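Power strips, switches and the desk, part one

30th November

I have replaced the power distribution on the work desk. The old arrangement had grown over several years and consisted of one three-way block, one long strip with a shared rocker switch, and a travel adapter that had become permanent. It worked, in the sense that everything attached to it received power. It was also impossible to turn off one item without either turning off everything or getting down on the floor and pulling a plug by feel.

The requirement was one strip, on the desk side of the wall, with a separate switch for every outlet. I also wanted sockets that would take more than one plug type. Half of what I own came from one country and the other half from another, and I have moved twice. The drawer of adapters is a nuisance. They add height, they lean, and the heavier ones work themselves out of the socket over a few weeks.

I looked at three. The Pista has individual switches but mounts them on the end, in a block, so you have to remember which switch belongs to which outlet. The Jarnano has them in the right place, but its sockets accept a single plug type. The third is an unbranded white five-way with a switch directly in front of each socket, and it was the one I bought. I had it out on a white table with a clear surface before it went anywhere near the desk, so I could work out the cable run and plan the plug order.

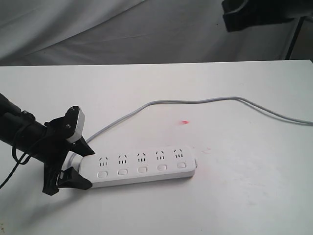 Plug order matters more than I expected when I started making notes. A strip with five outlets does not give you five usable outlets unless the things you plug in are narrow. A laptop power brick with the pins molded into the body will overhang its neighbor on one side or both, depending on where the pins are placed. The solution most people arrive at is to put bricks at the ends, where the overhang goes off into free space, and flat plugs in the middle. With two bricks and three flat plugs this works out. With three bricks it does not, and you need a short extension lead for the third.

I measured everything before assigning positions. My list, from the cable end:

Outlet 1: monitor. Flat plug, long lead, never needs to be unplugged.
Outlet 2: speakers. Flat plug.
Outlet 3: desk lamp. Flat plug, small.
Outlet 4: spare. Kept free for whatever needs charging.
Outlet 5: laptop supply. Brick, body turned outward.

The monitor goes at the cable end so that its lead can follow the strip's own cable back along the desk without crossing anything. The laptop supply goes at the far end because it is the bulkiest and because I take it with me. Leaving outlet 4 open also gives the brick room on its inner side. I tried the brick in outlet 1 first and the lead had to cross over everything else to reach the laptop, which sits on the right.

On load. I am always surprised by how few people add this up, including people who write about desk setups at length. The method is simple. Read the rating label on each device or its supply, write down the input wattage, add them, and compare the total with the rating printed on the strip. If the label gives only volts and amps, multiply them, and treat the result as a ceiling. My total with everything running is 231 watts by the labels. Measured at the wall with a plug-in meter, an ordinary working afternoon comes to considerably less, as you would expect, because supplies are rated for their maximum. The label figure is the one to plan with. A space heater would change the picture completely, and a heater does not go on a strip at all. It goes into the wall.

I took one other reading, with the meter between the wall and the strip and every attached device idle or in standby. The total was 20 watts. It is a small figure, but it runs all night and all weekend. The speakers accounted for more of it than the monitor did. Turning off the outlets I am not using is now a matter of pressing two switches on the way out of the room, so I do it. With the old rocker I did not, since it would also have cut the network switch that used to share the strip.

The network switch has been moved. It lives on a wall outlet behind the bookcase, with the router, and neither of them is ever turned off. If you are planning something similar, sort your devices into those that may lose power at any time and those that may not, and keep the second group off the switched strip entirely. A small button within reach of an elbow will be pressed by accident sooner or later. External drives belong in the second group too. Mine is powered over USB from the laptop, so the question did not arise.

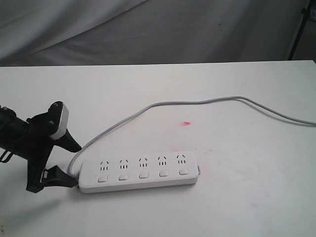
Next, placement. There are four places a strip can reasonably go on a desk of this type: on the floor, fixed to the wall, fixed under the desktop, or on the desktop at the back. I have used all of them except the wall.

The floor is the worst. The strip collects dust, the leads hang in a bundle from the desk edge, and the vacuum cleaner catches them. Under the desktop is the tidiest to look at, but the switches then face down or backward and you operate them blind, which defeats the purpose of having bought individual switches. At the back of the desktop, the strip is visible, and some people mind that. I do not. The switches face up and forward, and each one is in line with its own socket, so labels are close to unnecessary. I labeled them anyway.

The desk is a Danladi, the plain one with the steel crossbar, and the gap between the back edge and the wall is 40 millimeters. That is enough for the leads to drop through but too little for a molded plug, so anything with a brick on the lead has to be threaded from the small end. Do this before pushing the desk back. I did it after, and had to move the desk out again with everything on it.

For the leads I used hook-and-loop ties from a roll, cut to length. Cable ties of the plastic ratchet kind are cheaper and I have a bag of them, but every change means cutting one off, and the cut ends are sharp. The strip's own cable is fairly thin and holds a bit of a wave from having been folded in packaging. Laid out flat for a day or two, most cables of this sort relax. I would not force it with heat. Route it in wide curves and leave the surplus in a loose loop. A tight coil under load gets warm, and a bundle pulled hard around a table leg puts all the strain at the point where the cable enters the casing.

The tray under the desk is an Indine wire tray, the short version, held by four screws into the underside. It carries the surplus lengths and the monitor's signal cable. I kept the signal cable on the opposite side from the power leads, mostly out of habit.

To stop the strip sliding when a plug is pushed in, I put two pads of double-sided mounting tape underneath, one near each end. Clean both surfaces with isopropyl alcohol first and let them dry. Full-length tape holds better than necessary and will take the finish off the desk when you change your mind. Two pads hold well enough that I can pull the laptop supply out with one hand.

The cost of the whole exercise, excluding the strip, was a roll of ties and a packet of tape. I already had the tray. The time was one evening, of which the larger part went to unpicking the old leads. Three of them were attached to nothing at either end.

Remaining jobs for December: shorten the speaker wire, find a lamp lead with a right-angle plug, and go through the adapter drawer and decide which ones can go. Part two will cover the shelf side of the room, where the printer is, and where the nearest outlet is behind a radiator.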